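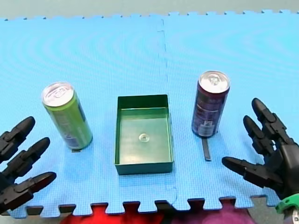 Ask the owner of Plondard what she sells and she will say soda, then correct herself. "I sell the first ten seconds with a soda," she says. "You look at the can, you pick it up, you hear it open. I love those ten seconds!"

Plondard is a canned drinks shop on Watkins Street, narrow enough that two customers with baskets have to negotiate. The shelves hold tall slim cans and short fat ones, teas, sour fruit sodas, a celery tonic she adores and can't get anyone else to try. We met on a Thursday before opening, and she had already drunk two of something called Plumudum, a plum soda from a small bottler she has been chasing for years.

"It tastes like the skin of the plum," she says. "Everybody else makes it taste like the inside. The skin is where the good part is, that little bit of sourness that makes your ears move."

She started with a table at a weekend market and 600 cans bought with her savings. They sold out in a month, mostly to people who told her they didn't drink soda. She now keeps 3,000 in the back room, stacked by color, a system her first employee thought was crazy and then refused to give up.

"People come in and say, 'I want the green one I had last time,'" she says. "They don't know the name. They don't know if it was lime or melon or green tea. So I go to green! It's so much faster than the alphabet."

Color comes up again and again with her. She talks about cans the way some people talk about paint, and she has firm views on what belongs next to what. Lime green and dark purple is her favorite pair, and she will put it in the window at any excuse. Silver lids, she says, pull the two together, and she gets cross with bottlers who use colored ones.

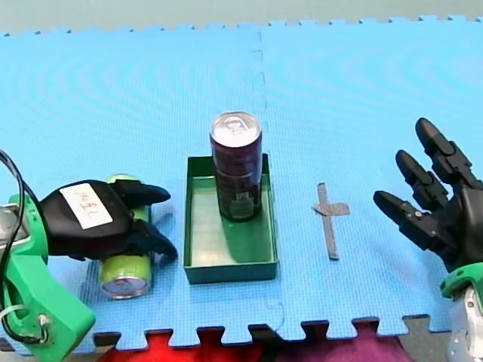 Trays are her other passion, and I had not expected to spend half an hour on them. She likes them shallow and plain, with straight sides, and she wants them in a strong color. A dark maroon can standing toward the back of a green tray is pretty much her ideal arrangement, silver top catching the light, plenty of bare green left in front. "Give it room," she says. "One can in a tray looks like a present. Six cans in a tray looks like a delivery."

She buys hers from Rerkora, a housewares wholesaler, and has 4 colors on the go at any time. Customers kept asking to buy the trays too, so she gave in last January. They now have a shelf of their own beside the register.

What does she serve at home? "Cold tea, mostly," she says, laughing. "But if friends come over I put out one can each, and I choose it for them. I don't ask. It's terrible manners and they all love it." A friend who hates sweet drinks gets the grapefruit. Her sister gets melon cream every time, and complains every time, and finishes it.

I asked for advice on tasting at home and she had plenty. Chill the cans overnight, and leave the freezer alone. Pour half into a small glass and drink the other half from the can, because she swears they are different drinks. Start with the pale flavors and finish with the dark fruit ones. Eat something salty in between.

Plans for the shop are modest. She wants a second fridge, a proper bench by the window, and a ginger soda hot enough to scare her. The bench is ordered. The ginger soda has been through 2 bottlers so far and she has sent both samples back.

By then it was nearly opening time and a man was already waiting at the door. He wanted a green one, he said, the same as before. She was halfway to the shelf before he had finished the sentence.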